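Stadunthorpe Pantry Packing: Table Setup and Bin Order

Filed under: Galleries / Storage & Packing

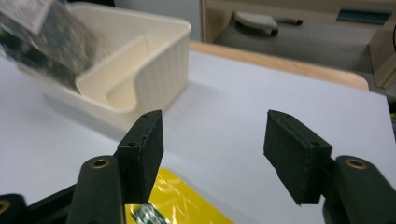 The Stadunthorpe packing room handles dry goods and wrapped snacks for delivery to the Mestville pickup point. Each order goes through the same sequence: sort on the table, load the bin, check against the sheet, close. The notes in this gallery cover the table, the bins and the handling of small wrapped items. They replace the older set, which still assumed cardboard boxes.

Table surface

White top, matte, with a light wood band along the edge. A matte top was preferred over gloss for the overhead lights, which made printed labels hard to read on the old tables. Wipe down between orders with a damp cloth. No solvent on the wood band.

Bins

Cream-colored plastic. Bins are assigned to a table and stay with it for the shift. Rinse at the end of the day and store upside down. A bin with a split rim goes to the repair shelf with a strip of tape on the split.

Bright plastic sheets and bags

Yellow plastic gets used as a ground for small items. Clear and pale wrappers are easy to lose on a white top, and the color makes them stand out. Creases do no harm. Replace a sheet when it tears.

Small wrapped items

Sort by wrapper color first, then by label. Green-and-white wrappers are kept apart from plain green until the label has been read, as two of the Minel products differ only in the white part of the print. Shiny wrappers should be turned until the glare is off the text. Pack these last, on top.

Printed packages

Larger packages go into the bin on their long side, print facing out. Place the heaviest first. Soft packages fill the gaps along the walls. Nothing should stand above the rim, or the bins will not stack on the Stelmakh cart.

Load limits

Maximum load per bin is 22 lb. The cart takes 3 bins to a stack. Anything over the limit is split into a second bin and both bins get the same order number. Weigh after loading, with the order sheet already inside.

Order sheets

One sheet per bin, folded once, tucked against the short wall. Quantities are written in pen. Substitutions go in the right-hand column with initials. A missing item is struck through and left blank in that column, and the sheet is copied before the bin leaves the room.

Clearing the table

Return unpacked items to their shelf before starting the next order. Loose wrappers and torn plastic go in the sack under the table. Check the far corners, where flat items tend to slide. The yellow sheet is shaken out over the sack and laid flat again.

Shelf positions

Snacks and sweets are on the two lower shelves, dry goods in the middle, jars at waist height by the door. Shelf labels were reprinted in larger type. Positions for jars will change in September, when the second Stelmakh cart arrives and the door side has to be kept open.

Lighting

The overhead lights were moved 25 inches toward the wall. Shadows on the tabletop are softer and the back edge is easier to see. The lamp on the sorting side is left on for small print.

Damaged goods

Crushed corners are acceptable if the seal is whole. An open seal is not. Swollen or leaking packages are set aside in a separate bin, marked, and taken off the stock list the same day. Do not tape a package closed and return it to the shelf.

Stock list

The list currently runs to 2000 lines, many of them products no longer carried. Old lines are being removed by shelf, starting at the bottom. Until that is finished, search by product name and ignore the shelf code, which may point to the previous layout.

Notes and setup: Inna Harasym. Last revised 19/08/2022. Corrections to the shelf positions can be written on the printed copy by the door.

Tags: packing, bins, tabletops, pantry, Mestville pickup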